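Clindley Bakes: a data card for home recipe notes

Version of 30 July 2019. Kept by Dagný Thygesen.

Clindley Bakes holds 3393 recipe notes for cakes, biscuits and icings, typed up from handwritten cards and parish booklets. Of these, 1276 give an oven temperature. The rest say things like "a good oven", and we have left them that way. I don't trust anyone's guess at what a good oven was, mine included.

Please be wary of the baking times. They were written down by people who wanted their sponge to sound easy, and 725 of them give no tin size - a time without a tin is close to useless.

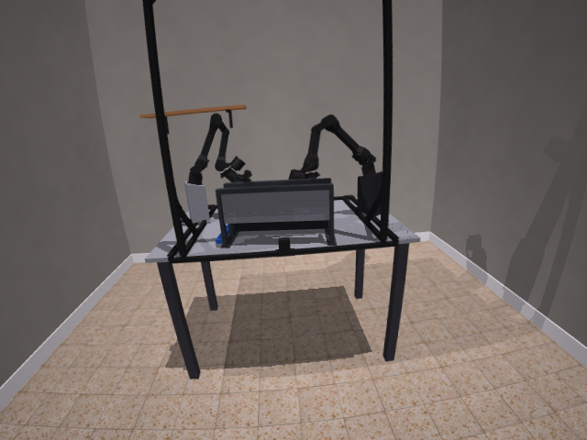
Hafþór Mikkelsen thinks I'm too hard on the times. Most home bakers look through the oven door anyway, he wrote in October, and a rough time still tells you when to start looking. Fair enough, but I would not train a timer on it.

Fields: title, ingredients, method, oven, time, tin, source booklet. Weights are as written, so ounces and grams sit side by side. "Cup" may mean a teacup.

Not checked: whether any of it tastes nice. The Wynne booklets claim every recipe was tested twice. I have made their lemon slice and I doubt it.

Corrections go in notes.txt, with the card number first.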